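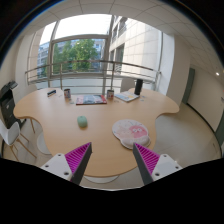
Twenty years of shared desks, and she still brings her own biscuits

I went to Povton to talk about desks. I should admit straight away that I've worked from my kitchen for four years and had more or less forgotten that other people sit at other people's tables for a living, so I turned up with a notebook full of fairly basic questions and a slightly guilty conscience about my own posture.

The woman I'd come to meet runs a shared office above the old seed merchant's on the Erham road. She asked me to leave her name out ("my mum reads everything and then rings me about it") and I've kept my word. She made the tea before I'd got my coat off, and we were well into the biscuits by the time I remembered to ask anything.

How did it begin? "By accident, like most things I've done," she said. She'd been doing the books for a handful of small businesses from her spare room, and one winter the boiler packed up. A client let her use a corner of his workshop for a fortnight. "I got more done in those two weeks than I had since the summer. And I talked to people! I hadn't noticed how little I'd been talking to anyone. I was saying good morning to the bin men like they were long-lost cousins."

So she took on the upstairs rooms with a friend, put a card in the newsagent's window and waited. The first person through the door wanted to know if it was a dentist's. The second stayed for six years.

I asked who comes now, and she had to think. There's a translator who does mostly farm machinery manuals, a couple who plan walking holidays, somebody writing a history of the Prullby canal (in its third volume, and they've only got as far as the first lock), and a fair few people whose jobs she has had explained to her several times and still can't repeat. "I just nod. They're happy, they pay on time, they wash up their mugs. Most of them wash up their mugs."

The mugs came up a lot, to be fair. I'd expected rows over noise, or heating, or who gets the window, and there have been some of those, but she reckons nearly every falling-out she's had to deal with began at the sink. One summer it got so bad that she took all the mugs home in a carrier bag and told everyone to bring their own. "Quietest June we ever had. Nobody would look at me."

What about the desks themselves? I said I'd seen lots of places going in for big curvy tables that everybody sits round, and did she like them? She pulled a face, then took it back. "I like them for a chat. If you're all working on one thing, lovely, you can see each other. But if I'm doing someone's VAT I want a straight edge and my back to the wall." Her own desk came out of a school in Raju's closing-down sale (Raju's being the furniture place by the station, much missed in this town) and has a compass hole in it that she's been meaning to fill since the day she bought it.

She's got strong views on chairs too - I won't give you all of them, we'd be here till Easter - but the short version is that you should sit in one for at least 20 minutes before you hand over any money, and take a book so the shop staff leave you alone.

I wondered if it ever gets lonely, being the one who locks up. She went a bit quiet at that. "It did in lockdown. I used to come in and water the plants and sit there with the radio on. I'd sit at everyone's desk in turn, which sounds mad." It doesn't, I told her, and I meant it. She said the translator had posted her a card every Friday, all in Dutch, and she's kept the lot in a drawer.

Before I left she showed me the waiting list, written on the back of a calendar, and asked if I fancied going on it. I said I'd have to think about the bus. There's a 97 from the end of my road that stops right outside, she said, and she'd already looked up the times.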